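양파를 썰면 왜 눈물이 날까요?

저녁 준비를 하는 어른 옆에 가만히 서 있다가 갑자기 눈이 따가워진 적 있나요? 슬픈 일도 없고 누구랑 싸우지도 않았는데 눈물이 주르륵 흐르지요. 선생님도 어릴 때 할머니 옆에서 양파 껍질을 벗기다가 눈이 새빨개져서, 동생한테 울보라고 놀림을 받았답니다. 그때는 양파가 나를 미워하는 줄 알았어요. 오늘은 그 양파 이야기를 천천히 해 볼게요. 조금 길어질지도 모르니 편하게 앉아서 읽어 주세요.

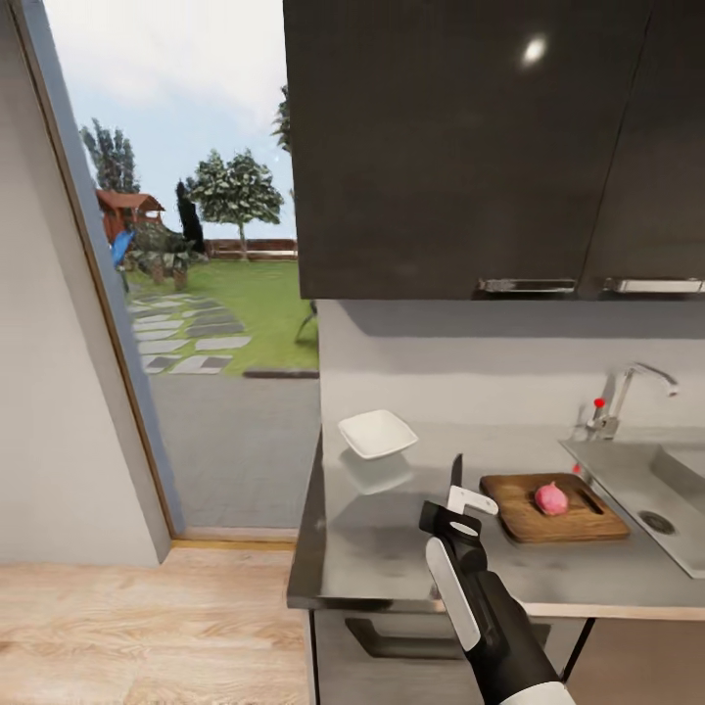
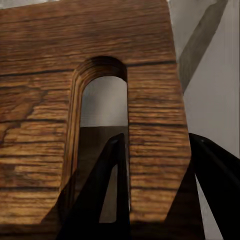
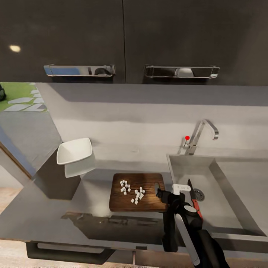

먼저 양파가 어디에서 자라는지부터 이야기해야겠네요. 양파는 흙에서 자라니까 무나 당근 같은 뿌리라고 생각하는 친구가 많아요. 그런데 우리가 먹는 둥근 부분은 잎이 변한 것이랍니다. 잎의 아래쪽이 통통하게 부풀어서 겹겹이 싸인 거예요. 이런 것을 비늘줄기라고 불러요. 진짜 뿌리는 맨 밑에 수염처럼 달린 가느다란 실들이고요. 시장에서 파는 양파를 뒤집어 보면 바싹 마른 뿌리가 조금 남아 있을 때가 있으니 다음에 꼭 한번 찾아보세요!

양파는 왜 잎을 그렇게 통통하게 만들었을까요? 추운 겨울을 나고 다음 해에 꽃을 피우려면 양분이 필요하거든요. 우리가 저금통에 동전을 모으듯이 양파도 잎 속에 양분을 차곡차곡 모아 둔답니다. 그런데 맛있는 것을 잔뜩 모아 두면 어떻게 될까요? 벌레도 오고, 땅속을 돌아다니는 작은 동물도 와서 한 입 먹고 싶어 하겠지요. 양파는 다리가 없으니 도망을 갈 수 없어요. 그래서 아주 똑똑한 방법으로 자기 몸을 지킨답니다.

양파의 몸은 세포라는 아주 작은 방으로 이루어져 있어요. 방 안에는 2가지 재료가 따로따로 들어 있답니다. 하나는 황이 들어 있는 물질이고, 다른 하나는 효소라고 하는 일꾼이에요. 평소에는 서로 떨어져 있어서 아무 일도 일어나지 않아요. 그래서 썰지 않은 양파는 품에 꼭 안고 있어도 눈이 맵지 않지요.

하지만 누가 양파를 깨물거나 칼로 썰면 작은 방의 벽이 와르르 무너져요. 그러면 떨어져 있던 재료들이 만나서 매운 기체를 만들어 낸답니다. 이 기체는 눈에 보이지 않지만 공기를 타고 둥실둥실 올라와요. 그러다가 촉촉한 우리 눈에 닿으면 눈이 깜짝 놀라지요. 눈은 얼른 뇌에게 "따가운 게 들어왔어!" 하고 알리고, 뇌는 눈물샘에게 물을 내보내라고 해요. 눈물이 나와서 따가운 것을 씻어 내는 거예요. 그러니까 양파 눈물은 우리 몸이 눈을 지켜 주려고 흘리는 고마운 눈물이랍니다.

그럼 눈물을 덜 흘리는 방법은 없을까요? 썰기 전에 양파를 냉장고에 잠깐 넣어 두면 도움이 돼요. 차가우면 일꾼인 효소가 느릿느릿 움직이거든요. 잘 드는 칼을 쓰면 작은 방이 덜 으깨져서 매운 기체도 적게 나오고요. 물론 칼은 어른이 다루어야 해요. 우리 반의 아슬르 잔폴라트 친구는 물안경을 쓰면 된다고 했는데, 기체가 눈에 닿지 않으니 꽤 좋은 생각이지요? 양파 만진 손으로 눈을 비비는 것은 절대 안 돼요. 정말 많이 따갑답니다.

그런데 그렇게 맵던 양파도 불에 익히면 달콤해져요. 열을 받으면 효소가 일을 멈추고 매운 물질도 날아가서, 숨어 있던 단맛이 느껴지는 거예요. 카레나 볶음밥을 먹을 때 양파 조각을 하나 골라 천천히 씹어 보세요. 파, 마늘, 부추도 양파의 친척인데, 이 친구들 이야기는 다음 시간에 이어서 할게요.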